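Can a Robot Do Your Chores Yet?

Maybe you have seen a video of a robot folding a shirt. It picks up one sleeve, then the other, and soon there is a neat square on the table. The music is cheerful. The people who made it say that soon you will never have to fold a shirt again.

Should you believe them? I would ask a few questions first.

Was the video sped up? Look in the corner for a tiny "x" with a number next to it. If it says "x8," the robot was eight times slower than it looks. How many times did they try before it went right? A video only has to show the good try. And was the robot doing the job by itself, or was a person in the next room moving it with a set of controls? All of these things are allowed, but the video should tell you.

What machines are already good at

Your home may have some chore machines already. A dishwasher washes dishes. A washing machine washes clothes. They do their jobs well because somebody gave them very easy jobs. A dishwasher doesn't have to find the dirty plates under your bed. You bring the plates to it, put them in the rack and shut the door. It squirts water at whatever is inside, even if that's a shoe.

Factory robots are a bit like that too. A robot that puts doors on cars does the same move all day, and every door arrives in the same place, facing the same way. Give that robot a pile of mixed-up doors and it would be stuck.

Why a bag of groceries is hard

Now think about packing or emptying a shopping bag. You could do it when you were four. You didn't need lessons, or at least you don't remember them.

A paper bag bends. Push on one side and the whole thing may fall over. The handles flop about. Inside there might be a box of crackers, which is stiff, and a bag of candy, which squishes into a new shape every time you touch it. One thing hides behind another. You can feel around in there without looking, and your fingers tell you what is soft, what is slippery and what is about to rip.

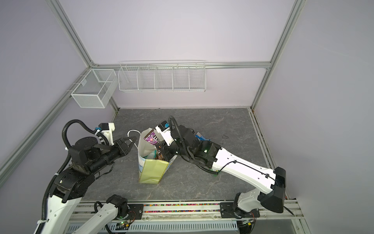 Many robot hands have only two fingers, and many of those can't feel much. The robot has to depend on its cameras. If its own hand gets in the way of the camera, it is working half blind. Try it yourself: put on thick mittens, close one eye, and take everything out of a grocery bag using only your thumb and one finger on each hand. Ask a grown-up first if there are eggs in it!

Two arms help. One can steady the bag while the other reaches in. But then the arms have to work together and stay out of each other's way, and that has to be learned as well.

How does a robot learn?

One way is by copying. A person guides the robot through the job, over and over, and a computer saves every move along with what the cameras saw. Later the computer looks for patterns, and the robot tries alone.

Carolina Loureiro works on this sort of thing at a small company called Keltorach. She told me her team showed their robot the same packing job 800 times. After that it could pack a bag on its own most of the time. I asked what happened when they used a different bag.

"It got much worse," she said. "We had to go back and show it more."

I liked that answer better than any video. But think about it for a minute. How many times did someone have to show you how to use a different bag?

Her workmate Baldur Holst is more hopeful than I am. He thinks stores will have robots packing orders long before homes have them, as a store can keep its shelves, boxes and lights the same every day. I think he is probably right about the order. A home has a dog in it, and a baby brother, and socks on the stairs.

So, yet or not yet?

For whole chores in a real, messy house, I say not yet. For parts of chores, in a tidy place set up for the robot, sometimes. "Sometimes" can be useful in a workshop where an engineer is standing by. It's less useful in your kitchen, where a robot that drops one glass in every 39 would leave you sweeping the floor a lot – and the robot can't be trusted with the broom.

The next time you see a robot doing housework, try these questions on it. Has it ever seen this room before? What happens if you move the cup? Who puts everything back so that it can start again?

And it's still your turn to unpack the groceries.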